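Foro Casa y Cacharros › Cocina › Vajilla
Tema: ¿Platos de colores sueltos o vajilla completa de toda la vida?

marga_sinprisa
viernes, 7 de diciembre de 2018

Buenas. Se me ha roto el penúltimo plato hondo de la vajilla Tilanier que nos regalaron en la boda y me encuentro en esa edad en la que hay que tomar decisiones. Mi marido quiere comprar otra igual, 44 piezas, con su salsera y su fuente ovalada para un rodaballo que no hemos cocinado en la vida. Yo prefiero ir comprando platos sueltos, cada uno de su color, y que al que le toque el feo se aguante. ¿Alguien lo ha hecho? ¿Se arrepiente?

tostadora_vieja

Lo hice en mayo y no vuelvo atrás. Antes, cuando se rompía un plato, había duelo. Ahora se barre y a otra cosa. El único problema es que mis hijos se pelean por el verde y he tenido que comprar otro verde, con lo cual ya voy camino de tener una vajilla verde.

Bernardo_K

Discrepo. Una mesa con cada plato de su padre y de su madre parece la merienda de un camping. Tengo una Stasel blanca desde hace años, se repone pieza a pieza y aguanta el lavavajillas. Aburrida, sí. También lo es mi coche y arranca todas las mañanas.

marga_sinprisa

Bernardo, lo de reponer pieza a pieza suena muy bien hasta que descatalogan el modelo. Con la Tilanier llamé a la tienda y la chica me dijo que esa serie «ya no se contempla». Así, como si fuera un cometa.

Pak-hei Lai

Llevo años mezclando y algo he aprendido, casi todo a golpes. Lo primero: el color da igual, lo que manda es el diámetro. Si cada plato tiene una medida distinta no apilan, y a los dos meses tienes en el armario una torre que se queja cada vez que abres la puerta. Elige un tamaño para llanos, otro para hondos y no te salgas de ahí aunque veas la oferta del siglo. 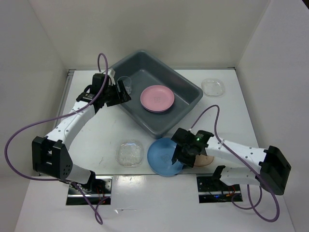

Lo segundo: cuidado con los rosas y los azules claritos. Los cubiertos les dejan unas rayas grises que en el blanco pasan por sombra y en el pastel parecen el parte de un accidente. Se quitan con bicarbonato y paciencia, sobre todo paciencia. Y lo tercero: compra siempre uno más de los que necesites. Si sois cuatro, cinco. Ese quinto plato es el que pondrás debajo de una maceta, pero tú no lo sabes todavía.

Bernardo_K

El bicarbonato raya el esmalte. Lo digo por si alguien lo aplica con entusiasmo.

Pak-hei Lai

Con estropajo verde, sí. Con un trapo húmedo y sin rabia, a mí no me ha rayado ninguno.

Bernardo_K

Todavía.

lola_del_bajo

Entro solo para defender la melamina, que nadie la ha nombrado y se nota el clasismo. Tengo seis platos Brekel que han sobrevivido a dos mudanzas, un perro y mi cuñado. Al microondas no van, eso es verdad, y con los años cogen un tono como de dentadura. Pero caen al suelo, rebotan y sigues cenando.

tostadora_vieja

Lola, la melamina suena a comedor de colegio cuando dejas el tenedor. A mí me quita el hambre.

lola_del_bajo

Pues dos problemas resueltos.

marga_sinprisa

Actualizo. Ayer fuimos a Tse, la tienda grande de menaje que hay junto a la estación. Mi marido se fue derecho a las vajillas completas y vio una que le encantaba, 83 euros, sin salsera. Lo de que no tuviera salsera le afectó bastante. Mientras se reponía, yo metí en la cesta 3 platos llanos sueltos: uno mostaza, uno granate y uno de un gris que él llama «triste». Todos del mismo diámetro, Pak-hei, los puse uno encima de otro en mitad del pasillo y una señora me miró mal.

Bernardo_K

¿Y los hondos?

marga_sinprisa

Los hondos están en negociación. De momento comemos la sopa por turnos.

Pak-hei Lai

Busca cuencos. Sirven para la sopa, para la ensalada y para el cereal, y ocupan la mitad. El plato hondo es un mueble.

Bernardo_K

Un cocido en un cuenco. Lo que me quedaba por leer.

tostadora_vieja

Marga, el gris triste acaba siendo el favorito de todos. Compra otro antes de que lo dejen de contemplar.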